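Notes from the Stomau open day - the bottle cell and how they keep it going

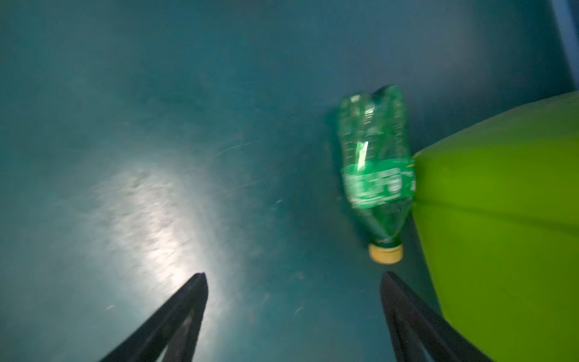

Went mainly for the sorting cell, so that's what most of these notes are on. The rest of the open day was fine - big balers, a lot of hi-vis, queue for the coffee. But the cell is the bit I had come for, and the bit our own lot keep asking about. One arm, one two-finger gripper, a small camera down at the wrist looking past the fingertips, and a flat test surface where they set it up before it's allowed anywhere near the line. They use real rubbish for this, no nice clean blocks. A crumpled green bottle on its side, cap towards the fingers, is a pretty fair test, all dents and folds and a label in nearly the same green as the plastic. The technician said clear bottles are worse and black trays are worse again, but green on that teal top is bad enough if the lights are wrong.

Lights first then, because that's where they start. The top is smooth and it throws a glare back at the camera. Big white patch. Anything lying in the patch more or less disappears, and the patch moves if someone knocks the lamp bracket, which someone does every week apparently. So first job of the shift is look at the wrist picture with nothing moving and see where the bright bit has gone. If it's under the place where they put the items down, loosen bracket, tilt, tighten, look again. There's a paint mark on the bracket showing where it ought to be. I asked why not just buy a matt top. They had one. It marked so badly they gave up on it, and this one at least wipes down.

It does scratch though. Fine lines all over, and little specks of who knows what. Mostly harmless. Software has a minimum size and ignores anything under it, but they do wipe between batches as label scraps stick and a label scrap is big enough to get picked. We were shown a recording of the arm going very carefully after a bit of paper. Got it too, on the third go.

Fingers. I'd expected something cleverer. Long, black, pointed at the tips, a groove down the length. The arm is a Presanov, the fingers are not - they come from a small firm called Fullov and bolt on to a plate that Stomau made in their own workshop. Two screws per finger. They change them as a pair, always, even when only one looks bad, after an episode last November when they put a new left one against a worn right one and everything came up crooked and dropped off halfway to the bin. Took them most of a shift to work out why. Spares are kept in pairs now, in bags taped together.

How you tell they're worn: close them on a strip of paper and pull. If it slides at the tip and holds further back, the tips have gone. That's the whole test. Takes a minute. They also look down the groove for grit and sticky stuff - drink residue is the worst, it sets like varnish - and go along it with a stiff brush and warm water. No solvent, they were very firm on that. Didn't catch the reason, the baler started up.

Wrist camera. Lens gets filthy, obviously. Wiped at every break, soft cloth only. The more interesting problem is that it's small and doesn't like being moved quickly, so the picture smears while the arm is travelling. They used to try and grab on a moving picture and it missed about as often as it hit. Now the arm stops short, waits for 800 milliseconds, takes its picture, then goes in. Sounds like nothing. You do notice it when you watch, a sort of little hesitation over each item, and one of the other visitors thought it was broken. They'd like to get the wait down but every time they trim it the misses come back.

If the camera gets knocked they have to redo the calibration. Printed card on the surface, arm visits a set of positions round it, computer sorts itself out. 53 positions, which seemed a funny number to me. Answer was that it started as more and they dropped the ones where the cable pulled tight. Good answer, I thought, and the cable is where the visit got properly useful.

So - the cable. It's the thing that actualy fails. Not the arm and not the gripper. Camera cable runs along the outside of the wrist and gets twisted every time the arm turns to line up with a bottle, and bottles lie any way they like. They had gone through 3 of them by the time we visited. Symptoms are sneaky: picture freezes for a moment, comes back, freezes, and you blame the software for days. What they do now is leave a proper loop at the wrist, clip it in one place only, and limit how far the wrist may turn so it has to unwind the long way. Slower on some picks. Cables last. The old ones are in a tray by the bench with tape flags where each one broke, and all the flags are within a hand's width of each other. Wish I'd been allowed to take a photo of the tray.

We'd clip it in one place too, I think. Ours is clipped in about five.

Repairs. They keep a paper book next to the cell as well as the system, and it's the paper one people write in. I had a quick leaf through. "Cable again." "Bracket knocked." "Tips changed, pair." "Bracket knocked." Anything on the arm itself goes to Paulauskas, who have the service contract and come out for the yearly grease and belt check. Everything from the plate downwards Stomau do themselves. They seemed happy with that split and said it only gets awkward over the plate, which is theirs but sits on a Presanov flange, and each side would prefer the other to own the bolts.

The guard door is interlocked, usual arrangement, and they have a slow mode for teaching with a hold-to-run pendant. Worth saying that all the wiping and brushing is done with the thing locked off. Padlock, tag, own key. They made us stand behind the yellow line even when it was locked off and I have no complaints there.

Things I meant to ask and didnt get to: what they do when a bottle is half full, whether caps on or caps off makes any difference to the grip, and where the air comes from, or if the gripper is electric. I think electric. No hose that I noticed.

Practical bits if you're going next time. Parking is at the back, past the weighbridge, and the sign is on the wrong side of the road. Bring own boots, the loan ones run small. Ear plugs are handed out at the door. The cell tour is the second slot and fills up first, so put your name down before you do the film. Lunch was sandwiches, gone early. They say there'll be another one in the spring but no date yet, will add it here when I hear.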